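How to Fold and Sort Red and White Team Clothes

Posted by Igor Krawczyk, 1 April 2024

These are the steps I use for bright red clothing with white trim or white panels. Most of it is sports kit: shirts, shorts, a few warm-up tops. The same method works for any two-color garment with an elastic waist or cuff. A full load for our club is 32 pieces, and one person can fold that in under an hour.

What you need

A clean, padded or flat surface at least as wide as a shirt with the sleeves spread. A bench or the seat of a sofa is fine. You also need a basket for the unfolded clothes, a shelf or bin for the finished ones, and a light-colored towel. I use a plain white towel from Prestinden, but any old one will do.

Before you start

Make sure everything is fully dry. Feel the thick places first: waistbands, collars, and any spot where two layers of fabric are sewn together. A waistband can stay damp long after the rest of the garment is dry, and red dye on a damp waistband will mark the white panel it is folded against. Anything that feels cool to the touch goes back on the rack.

Wipe down the surface and check it for crumbs and pet hair. Lay the towel over it if the upholstery is dark or sheds lint.

Step 1. Separate by type

Pull the clothes out of the basket and make one pile for tops and one for bottoms. Do not try to smooth anything yet. Turn any inside-out piece right side out as you come to it. Check pockets on shorts.

Step 2. Fold the shirts

Lay the shirt face down with the hem toward you. Smooth it from the collar to the hem with the flat of your hand. Fold one side in to the middle of the back, sleeve included, then fold the sleeve back on itself so it lies straight. Do the same on the other side. The shirt should now be a long strip the width of the collar plus a little on each side. For an adult medium, mine come out 11 inches wide and 13 inches tall after the last fold.

Bring the hem up to the collar and turn the shirt over. If there is a white panel on the front, try to keep the fold lines off the edge of it. A crease along contrasting piping is hard to get out without an iron.

Step 3. Fold the shorts

Shorts with elastic will not lie flat, so don't fight the waistband. Hold them up by the waist, give them one shake, and fold one leg over the other. Lay them down and smooth the legs only. Then fold the bottom of the legs up toward the waist, stopping just short of the elastic. Fold once more, so the gathered edge ends up on the outside of the bundle. If you tuck the elastic into the middle, the bundle springs open on the shelf. 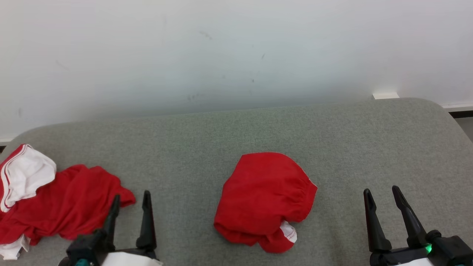
Should red and white clothes be stored in separate stacks?

Dry clothes can share a stack. Keep new red items apart until they have been through three or four washes, and never stack anything that still feels damp.

Step 4. Stack and put away

Put the heaviest tops at the bottom and the shorts on top. Alternate the direction of the folded edge with each shirt so the stack stays level - otherwise the collar side builds up and the whole thing leans. I stop at eight shirts per stack. Past that, somebody pulls one from the bottom and the rest has to be done again.

For kit that will sit until September, use a lidded bin and lay the towel on top before closing it. The bins I have are Van den Broek, the 32-quart size. They hold a stack of shirts with room for shorts beside it. Write the sizes on a piece of tape on the short end, where you can read it when the bin is on a shelf.

Common problems

Sleeves sticking out of the fold. The sides were brought in before the sleeve was straightened. Open it back up and fold the sleeve down first.

Slippery fabric sliding apart. Roll the piece from the hem instead of making the last fold. Rolled shirts take more room in a bin but hold together better in a bag.

Pink marks on a white panel. Wash the garment again in cold water by itself as soon as you notice. Do not put it in the dryer until the mark is gone. Heat sets the dye.

Twisted waistband. Stretch the elastic with both hands and work the twist around to a side seam, then smooth it out from there before folding.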